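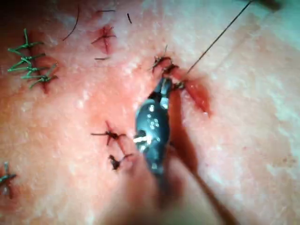
Cura 縫合記録集 データカード

版：第2版
作成：Matar 縫合教育資料室
共同作成：Rarov 組織標本室、Rampersad 記録管理部
文書の言語：日本語
更新月：11月

1. 概要

Cura 縫合記録集(以下「本記録集」という。)は、練習用組織片の切開創に置かれた縫合を、一針ごとに記録した資料である。結節縫合の基本手技を対象とし、創縁の合わせ方、刺入点と刺出点の位置、結び目の置き方、糸端の長さについて、共通の様式で所見を付している。

収録する縫合は4,000針、使用した組織片は80枚である。各縫合には一意の縫合番号を与え、組織片番号、切開創番号および針順と組み合わせて管理する。画像は所見を確認するための資料として、縫合番号または組織片番号に対応づけて保管する。

本記録集は、縫合手技の教育、評価基準の検討および画像上の所見に関する研究での利用を想定して編成した。個々の縫合の優劣を順位づけるものではなく、総合点も設けていない。

2. 作成の経緯

Matar 縫合教育資料室では、従来、縫合練習の結果を紙の評価票に記入し、組織片の全景写真を1枚添えて保存していた。この方式では、評価票の「不良」がどの針を指すのかを後から特定できない例が多かった。また、結び目が創縁の真上にあるのか、片側に寄せられているのかについて、評価票の間で用語が統一されていなかった。

そこで、組織片を単位とする評価から縫合を単位とする記録へ改め、あわせて用語を整理した。第1版では完了した縫合だけを収録したが、結紮の途中や未縫合部の残る切開創も手順の検討に必要であるとの意見を受け、第2版からこれらを追加した。途中段階の資料は、状態欄の値によって完了後の資料と区別できる。

3. 対象

3.1 組織片

組織片は Rarov 組織標本室が準備し、番号を付して供給した。表面の色調、湿潤の程度、白色の筋の有無、赤色の強い部分の広がりは組織片ごとに異なる。同じ組織片の中でも一様ではないため、色調を縫合の良否の指標として用いてはならない。

厚さおよび硬さの測定値は収録していない。表面の状態に関する所見は、画像で確認できる範囲に限って備考欄に記入した。

3.2 切開創

切開創は線状とし、向きと長さを統一していない。縦方向のもの、斜方向のもののほか、同じ組織片に複数の切開創を置いたものがある。切開創の向きは、画像の上辺を基準として縦、横、斜の三種で記録する。同一の切開創を別の位置から撮影した場合、向きの値が画像間で異なることがある。組織片上の位置関係を調べるときは、必ず切開創番号を参照すること。

3.3 縫合糸

縫合糸は色のみを記録し、材質、太さおよび製品名は記録していない。糸の色は隣り合う縫合や異なる創を見分けるうえで有用であるが、色と材質との対応は定めていない。緑色の糸と黒色の糸の違いから、吸収性、強度または構造を推定することは、本記録集の記載からはできない。

4. 記録項目

一針の記録は、次の8項目からなる。

縫合番号
本記録集全体で重複しない番号。欠番は再使用しない。

組織片番号
組織標本室が付した番号。ラベルの誤りが判明した場合は、訂正後の番号を記載し、備考欄に訂正の旨を残す。

切開創番号
組織片ごとに付した番号。番号の大小は切開の順序を示さない。

針順
同一の切開創における縫合の位置を、基準端から順に示した番号。実際に縫合した順序とは一致しないことがある。

状態
「完了」「結紮中」「未結紮」「判定不能」のいずれか。

糸の色
画像上の色名。照明の反射により判別できない場合は「不明」とする。

所見
創縁、結び目および糸端に関する定型語。複数の値を記載できる。

備考
定型語で表せない事項。自由記述とする。

5. 所見の用語と判定基準

5.1 創縁

「接合」は、当該縫合の位置で左右の創縁が接していると画像上で確認できる状態をいう。「離開」は、創縁の間に内部の組織が見える状態をいう。縫合の途中にある切開創では、未縫合部の離開を不良と判定しない。この場合は状態欄を優先し、所見には「未縫合部あり」と記入する。

「段差」は、一方の創縁が他方より高い位置にあると認められる場合に用いる。単一の画像では陰影と段差の区別が困難であるため、方向の異なる画像が存在しないときは「段差疑い」とした。「内反」および「外反」についても同様に扱う。

5.2 結び目

結び目の位置は、「創上」「片側」「判定不能」に区分する。結び目が創縁の片側に寄せられていても、中央の糸が創をまたいでいることは妨げない。結び目の位置を、創をまたぐ糸の中央と混同しないこと。

結紮中の縫合では、結び目の最終位置を判定しない。糸が張っているように見える場合でも、締め終えた状態とはみなさず、「結紮中」と記入する。張力の大きさに関する語は用いない。糸が直線状に見えることと、適正な張力がかかっていることとは別の事柄である。

5.3 糸端

糸端は、結び目から出る二本の端がともに見える場合に限り、「均等」または「不均等」と記録する。一方が結び目や組織の陰に入る場合は「一部不明」とする。切断前の長い糸は糸端に含めない。

糸端の向きは評価の対象としない。結び目から左右に開いたもの、同じ側に倒れたもの、上方に立ったもののいずれも許容する。

5.4 縫合の間隔

間隔は、隣り合う縫合との関係を「ほぼ一定」「不均一」「比較不能」のいずれかで示し、所見欄に併記する。画像上の距離から実寸を算出した値は収録していない。近接した画像ではわずかな傾きでも手前と奥の間隔が異なって見えるため、必要に応じて組織片全体の画像と照合する。

6. 画像の扱い

画像には、結び目の周辺を近い位置から写したものと、縫合の並びおよび手元をより広く写したものがある。前者は糸端と創縁の確認に、後者は縫合の位置関係と手順の確認に用いる。両者の時刻が一致しているとは限らず、並べて表示する場合にも前後関係を仮定してはならない。

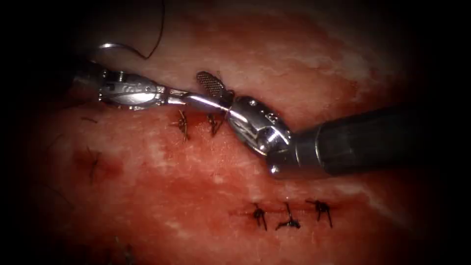

図1　縫合列の近くで先端を合わせる左右の器械。左上に弯曲した針と黒色の縫合糸が見える。

器械の影や金属面の反射により、組織面の一部が判別しにくい画像も除外していない。影の内部に縫合が存在するか否かを画像から決定できない場合は、縫合の有無を補って記入せず、当該箇所を「判定不能」とする。周辺が暗い画像については、中央部の所見のみを採用することがある。

色調の補正、輪郭の強調および反射部分の塗りつぶしは行っていない。利用者がこれらの処理を施す場合は、処理前の画像を残し、研究報告等に処理の内容を明記すること。

7. 記録の手順

記録は Rampersad 記録管理部の記入要領に従い、次の順に行った。

はじめに、組織片番号と切開創番号を確認し、縫合番号を割り当てる。次に、状態欄を確定する。状態が確定しない縫合については、所見の記入へ進まず、別の画像の有無を確認する。

続いて、創縁、結び目、糸端、間隔の順に所見を記入する。記入者は、直前の縫合の値を複写してはならない。同じ創の縫合が同様の外観を示す場合も、一針ずつ判定する。最後に備考を記入し、未記入欄の有無を点検する。空欄は「所見なし」を意味しないため、異常を認めない場合は「特記なし」と明示する。

第1版から引き継いだ記録も、第2版の用語に合わせて再判定した。旧用語の「良好」は、創縁の接合を指す場合と糸端の長さを指す場合があったため、機械的な置換を行わず、すべて画像に戻って判定した。

8. 品質の確認

収録した縫合のうち400針については、別の記入者が最初の記録を参照せずに再判定した。二つの判定が異なる場合は協議し、合意した値を採用した。合意に至らない項目は「判定不能」に変更し、備考欄に「協議」と記した。

判定の相違は、結び目の位置と段差に集中した。結び目については、糸の重なりが多い箇所で中心をどこに取るかが問題となった。段差については、湿った表面の光沢を隆起と読むか否かで意見が分かれた。いずれも第5節の基準を改め、改訂後の基準で全件を見直している。

再判定の結果は、手技の正確さを保証するものではない。確認したのは、画像に対する用語の適用である。

9. 想定される利用

次の利用を想定している。

縫合手技の講習における所見用語の確認
完了した縫合と途中の縫合との比較
評価票および記入要領の改訂に向けた検討
縫合糸、結び目、創縁に関する画像研究
糸の色や影が所見の読み取りに与える影響の検討

講習で用いる場合は、所見欄を先に示さず、受講者が各自の所見を記入した後に照合する方法を推奨する。標準時間や合格点は定めていないので、必要な場合は利用機関の責任で別途設定する。

10. 利用に適さない事項

本記録集を、診断、治療方針の決定または臨床成績の予測に用いてはならない。創の治癒、感染、瘢痕および縫合の耐久性に関する情報は含まれていない。

個人の技能評価にも適さない。記録に縫合者を識別する項目はなく、連続する縫合が同一の者によるものかどうかも示していない。外観の違いから縫合者を推定する試みは認めない。

糸または器械の製品比較も対象外である。使用条件をそろえておらず、比較に必要な寸法、荷重および使用履歴を収録していない。

11. 既知の制約

縦方向の切開創に比べ、横方向の切開創の記録が少ない。向きごとの比較を行う際は、件数の差に留意する必要がある。

状態欄の「結紮中」は、結び目の形成から締結までを一括した値であり、結びの段階を細分していない。何回目の結びであるかを画像だけで判断することは困難で、備考欄にも統一した記載はない。

切開の深さは画像から決定できないため、内部の赤色組織が見える創についても深さの区分を付していない。糸が組織のどの層を通過しているかも同様に不明である。

第1版の一部の組織片には、切開直後の画像が保存されていない。これらでは縫合前の創縁の状態を参照できず、針順の基準端は完了後の画像により定めた。

12. 保管および利用条件

正本は Rampersad 記録管理部が保管する。利用機関には複製を提供し、訂正は正本に対してのみ行う。複製上で値を変更した場合は、元の版番号をそのまま表示せず、変更版であることを付記すること。

利用は教育および研究の目的に限る。第三者への再配布を希望する場合は、事前に Matar 縫合教育資料室へ申請し、書面による承認を受けるものとする。講習資料に画像を転載するときは、縫合番号または組織片番号と、本記録集の版を併記する。

引用の表記は次のとおりとする。

Matar 縫合教育資料室「Cura 縫合記録集」第2版

13. 変更履歴

第2版
結紮中および未結紮の縫合を追加した。
所見用語の「良好」「不良」を廃止し、創縁、結び目、糸端の各項目へ分割した。
「段差疑い」を追加した。
針順の基準端に関する誤記を訂正した。

第1版
完了した結節縫合を収録した。

14. 訂正の申出

誤記、番号の重複または画像との不一致を認めた場合は、縫合番号、該当する項目および訂正案を記載し、Rampersad 記録管理部の訂正受付に提出すること。複数の縫合に関する申出も、一針につき一件として受け付ける。採否は申出者に通知し、採用した訂正は次版の変更履歴に掲載する。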